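The Clemby Clear Box
By Agnes Haldane
January 30, 2024

Every home has a shelf where things go to be dealt with later. The Clemby is a plastic box you can see through, so at least you'll know what you're putting off.

We sell plenty of storage in wicker, felt and painted tin, and all of it is very good at hiding things. People buy it, fill it, and then come back to buy a second spool of green thread. The Clemby doesn't do much for a room's looks, but the thread stays in view, along with the old cables and that bracelet you meant to have mended.

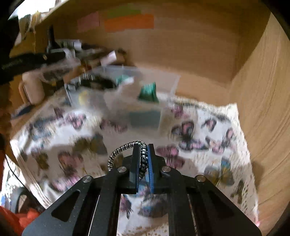

The Clemby with a braided black and white bracelet. Butterfly fabric not included.

It comes in one size, made to go in an ordinary shelf compartment with room left over for whatever already lives there. There are no dividers. We tried dividers in the Drinunance range and customers used them as rulers. The top is open, which makes it easy to drop things in and harder to pretend you've finished.

A few practical points. The box weighs 800 grams empty. Wash it by hand in warm water with a little dish soap - the dishwasher will turn it cloudy, and then you may as well have bought the wicker. It's fine for sewing supplies, straps, cords, small hardware and soft odds and ends. It isn't meant for food, and we'd rather not hear about the fish.

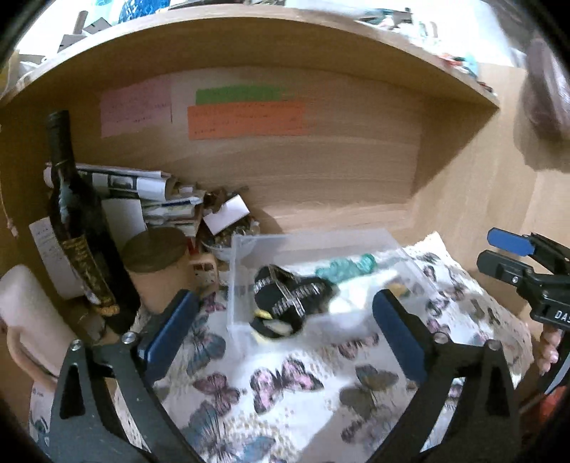
If your shelf also has to hold a wine bottle, a tin, a bowl of trinkets and a heap of rolled papers, measure the gap before you order. Paper notes on the back wall take up no space at all, so stick up as many as you like. Put something soft under the box if you slide it in and out a lot, as bare plastic will mark a light wood shelf sooner or later.

We made 2,000 of these in the first batch and have 110 left in the Crichton warehouse. The next lot is due in March. If you want a lid, look at the Tukska, a heavier box for people with more faith in their memory. Returns are accepted within 9 days, empty, please.

Contact us | Copyright 2024 Clemby | Back to top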